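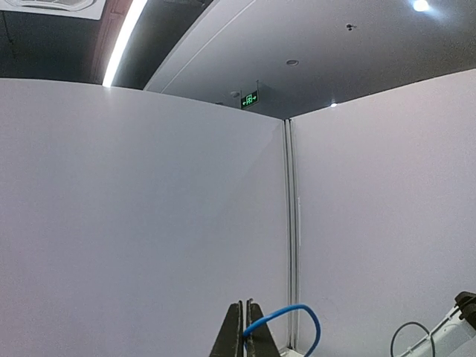
Figure 4-1. White wall panels meeting at a corner.

Utia Polytechnic
Student Systems Guide
Section 4: Setting Up Your Orkus Account and Enrolling in Units

4.1 Who should use this section

This section applies to students who have accepted an offer in a certificate, diploma or advanced diploma program at Utia Polytechnic. It covers the first sign-in to Orkus, the online student record, and the steps needed to complete enrolment before the first week of classes.

Apprentices whose employer enrols them under a training contract should complete 4.2 and 4.3 only. Their units are loaded by the Apprenticeship Office.

Students returning after a leave of absence do not need a new account. If your leave was longer than two terms, your account will be locked and must be reopened at the Munshi Campus Student Centre.

4.2 Before you begin

Have the following at hand:

Your letter of offer, showing your student number and program code
Government-issued photo identification
A personal email address that you check regularly
A mobile phone that can receive text messages
Final transcripts, if you intend to apply for credit

Note: The name on your letter of offer must match the name on your identification. If it does not, complete Form 1601 (Change of Personal Details) and submit it in person or by mail before you create your account. A preferred name can be added later and does not require the form.

4.3 Creating your account

1. Go to the Polytechnic home page and select Students, then Orkus.

2. Select First-time sign-in. Returning students must not use this option.

3. Enter your student number without spaces or dashes, followed by your date of birth.

4. Enter your personal email address twice. Orkus will send an activation link to this address.

5. Open the message and select the link. The link remains valid for 59 minutes. If it has expired, return to step 2 and request another.

6. Choose a password of at least 14 characters. Passwords used for your application account will not be accepted.

7. Enter your mobile number and select Send code. Type the code into the box and select Confirm.

8. Read the Acceptable Use Agreement and select I agree. You cannot proceed without agreeing.

9. Record your student email address, which is displayed on the final screen. All official notices are sent to this address from the date your account is activated.

Caution: After four unsuccessful attempts to sign in, the account is locked until the next business day. The Service Desk can release it sooner if you attend in person with photo identification. Accounts are not unlocked over the phone.

4.4 Checking your personal record

Your record is created from your application. You are responsible for checking it and for keeping it up to date while you are enrolled.

1. Sign in and select My Record.

2. Review your home address and your mailing address. If they are the same, tick the box marked Use for both.

3. Add at least one emergency contact. The contact must be 18 years of age or older and should know that you have listed them.

4. Under Program, check the code, campus and study load. Errors in this panel cannot be corrected by the student. Use the Report an error link.

5. Under Supports, indicate whether you wish to be contacted by Accessibility Services. Your answer is seen only by staff of that service and is not shown to instructors.

6. Select Save and continue.

Note: International students must also enter their passport number and the expiry date of their study permit or visa. Enrolment in units will remain closed until the International Office has checked these details, normally within three business days.

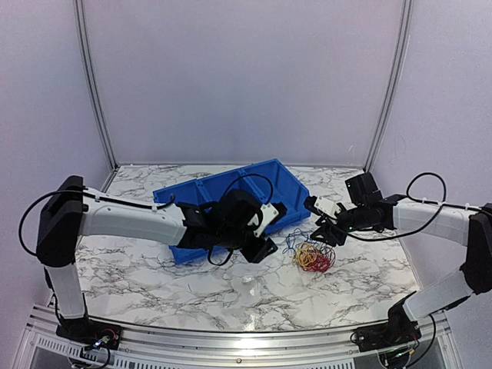

Figure 4-2. Two white-and-black arms, marble-patterned tabletop and blue storage bin.

4.5 Applying for credit and recognition of prior learning

Students who have completed equivalent study, or who hold relevant work experience, may apply to have units removed from their program. Applications should be lodged before you enrol in units. If you enrol first and credit is granted later, you must withdraw from the credited unit yourself by the date shown in the academic calendar.

1. From the Orkus menu, select Credit and Recognition.

2. Choose Formal study or Work experience. If both apply, submit two separate applications.

3. Select each unit for which you are seeking credit. You may save your selections and return to them.

4. Upload your evidence. For formal study, this means a transcript and a unit outline for each completed unit. For work experience, provide a letter from the employer stating your duties, your dates of employment and your hours per week.

5. Select Submit. A reference number will appear. Keep it until you have received a decision.

Decisions are made by the program area and sent to your student email address. An assessor may ask you to attend an interview or a skills demonstration. Failure to attend without notice closes the application.

Caution: Credit cannot be granted for practical units with a safety competency more than five years old. You will be required to repeat the safety component even where the rest of the unit is recognized.

4.6 Enrolling in units

The enrolment period for each program opens at 9:00 a.m. on a Thursday. Your opening date is shown on the Orkus home screen under Key Dates.

1. Select Enrol. Your program plan will be displayed, with core units listed first and electives underneath.

2. Select the core units marked for your current term. Do not skip a core unit unless you have been granted credit or have written approval from your program coordinator.

3. Select electives, if your program includes them. Where a prerequisite applies, a padlock symbol appears beside the unit until the prerequisite has been met.

4. For each unit, choose one lecture group and one practical group. Some units have a practical group only.

5. Select Check for clashes. Overlapping classes are shown in red. Change one of the groups and check again.

6. When no clashes remain, select Confirm enrolment.

7. Download the Enrolment Summary and check it against your plan.

Note: A full group shows the word Waitlist. Joining a waitlist does not reserve a place. If a place becomes available, an offer is sent to your student email address and must be accepted within 24 hours. You should remain enrolled in another group in the meantime.

Students taking more than the standard load need the approval of the program coordinator. The request can be made from the same screen by selecting Overload request. Students on academic probation are not eligible.

4.7 Fees and payment

Your statement of fees becomes available on the day after you confirm your enrolment.

1. Select Finances, then Current statement.

2. Check tuition, materials fees and the student services fee. The student services fee for part-time students is $87 per term and is charged once, regardless of the number of units taken.

3. Choose a payment method. Online banking, debit card and credit card are accepted. Cheques may be handed in at Londum Hall. Cash is not accepted at any campus.

4. If you are applying for a payment plan, select Instalments before making any payment. Plans cannot be added to a statement that has been partly paid.

5. Sponsored students should upload the sponsor's letter and take no further action until the sponsor has been invoiced.

Caution: Places held by students with unpaid fees are released at the close of business on the due date. The Polytechnic will send one reminder. A released place cannot be restored if the group has since filled. 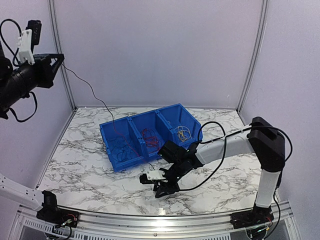

Figure 4-3. Divided blue tray holding wires, with an arm leaning over it.

4.8 Obtaining your student card

The student card is used for library loans, printing, building access and identification during examinations.

1. In Orkus, select Card, then Upload photo. The photo must be recent, in colour, and taken against a plain background. Hats and sunglasses are not permitted. Head coverings worn for religious or medical reasons are accepted.

2. Wait for the message confirming that your photo has been approved.

3. Collect the card from the Card Office, ground floor, Londum Hall. Bring your photo identification. Another person may not collect the card for you.

4. Sign the back of the card on receipt.

Lost cards must be reported through Orkus without delay. A replacement fee applies, except where the card was stolen and a police report number is provided.

4.9 Changing or withdrawing from units

Changes may be made online until the end of the second week of term. To change a group, select Enrol, then Edit, and repeat steps 4 to 7 of 4.6. To withdraw from a unit, select the unit and choose Withdraw. Orkus will display the academic and financial result of the withdrawal before you confirm it.

After the second week, changes require the approval of the program coordinator. Ceasing to attend does not count as withdrawal. Students who stop attending without withdrawing will receive a failing grade and remain liable for fees.

4.10 Getting help

Questions about passwords, activation links and locked accounts should be directed to the Service Desk. Questions about units, timetables and program plans should be directed to the Student Centre at your campus. Include your student number in all correspondence and write from your student email address where possible.

Extended hours apply at the Munshi Campus Student Centre throughout January. Current opening times are posted on the Orkus sign-in page.

Continue to Section 5: Using the Online Classroom.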